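Home | Shop | Beans | Brewing Help | FAQ | Contact

Storing and Measuring Coffee Beans: Common Questions

Sunday, April 25, 2021
3 minute read
Print this page | E-mail this page

What should I keep my beans in?
Any container that closes well and has no smell of its own. The Hosetti bag has a zip and will do until it is empty. If you would like to see how much you have left, use a glass jar with a screw lid and keep it in a cupboard. Light and warm air both make coffee go stale.

Do you sell jars?
Grudham, our shop, carries them in two sizes. Lids are sold separately. We were out of the small size for most of March, but it is back in stock.

Can I reuse a jar that held something else?
Yes, if the smell is gone. Wash the jar and the lid, then leave both open overnight. Lids from pickles and pasta sauce usually hold on to the smell, so replace those. Let the jar dry completely before beans go in.

How do I pour from a jar without spilling?
Tilt it slowly and turn it a little as you go. Beans tend to sit packed together at the bottom and then come out all at once. Keep one hand close to the mouth of the jar, and hold it low over the scale or grinder.
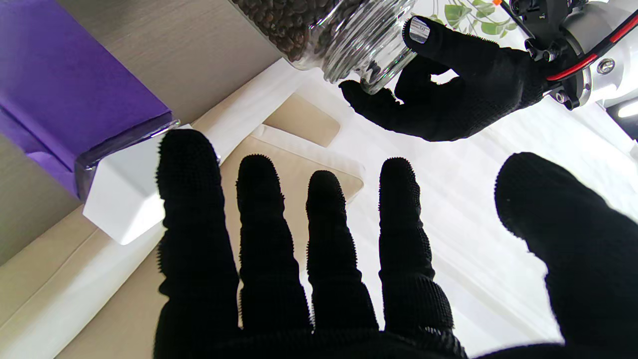
Roasted beans in a clear glass jar, with a tan paper filter nearby.

Should I measure by scoop or by weight?
Weight is more reliable. Dark roasts are lighter than light roasts, so one scoop of Boonchu will not weigh the same as one scoop of Drostis. A kitchen scale that reads in single grams is good enough.

Which paper filters do you recommend?
Tan or white, whichever you like. Tan papers can leave a slight paper taste, so rinse them with hot water first and pour the water out. Fold the seam flat before you set the filter in the cone. Store spare filters away from spices.

Can I put beans in the freezer?
Yes, in small sealed portions. Let a portion come to room temperature before you open it, and do not put it back.

How often should I wash the jar?
Each time it is empty. The oil from old beans builds up on the glass and turns sour. Dish soap and a bottle brush will take it off.

My beans look shiny. Have they gone bad?
Not necessarily. Oil on the surface is normal for a dark roast. If they smell flat or like old nuts, they are past their best.

Print this page | E-mail this page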